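Day 5 of organizing the craft closet. The closet is winning.

Every project I've ever abandoned left behind a spool. Ribbon spools, thread spools, one enormous wire spool I was going to turn into a side table in August and did not turn into a side table.

The empties are the worst. A full spool has a job. An empty spool just sits in a drawer with its hole in the middle, looking at you.

I asked Patricio Pacheco how he handles his. He said, "I throw them out." Patricio also owns one pair of scissors and knows where they are, so we don't have much in common.

Looked up storage. Plevisden sells a rack that holds 355 spools. I do not want to be a person who needs that rack. I have had it in my cart since lunch.

King-fai Shih says the whole question is flat or on edge. Flat, they stack, and then the one you want is at the bottom. On edge, they roll. He's been a flat man for years and he looks tired.
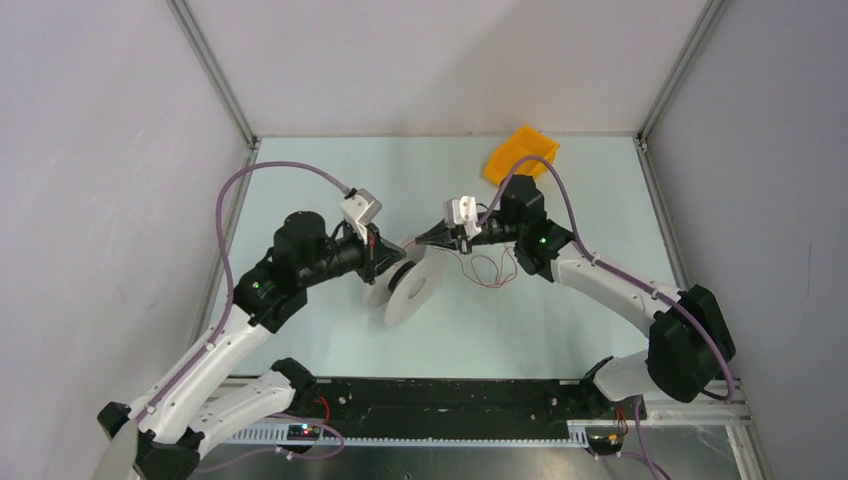

White spool, two round flanges, tipped on edge over a mint-green floor.

I'm an edge person, for the record. You can see the hole, you can run a dowel through it, and when the thing escapes you get a little exercise.

Mine escape under the dryer. I went in with a yardstick this afternoon and got back 2 spools, a button and a receipt for more ribbon.

Someone in the replies wants to know why I don't wind the leftovers onto cards. I did wind the leftovers onto cards. The cards are in a shoebox. The shoebox is in the closet. Please keep up.

Current system: dowel across the top shelf, full spools on the left, nearly empty ones on the right, and a mug for the ones with a cracked flange, which I'm keeping for reasons I'll think of later.

Dowel update: sagging.

King-fai sent a thumbs up to the sagging dowel and then a picture of his stacks. Very neat. I asked him to get me the narrow green from the bottom and haven't heard back.

Took the Plevisden rack out of the cart. Put a thicker dowel in the cart. The site says people who bought this also bought ribbon, 1,000 yards, free shipping.

It comes on a spool.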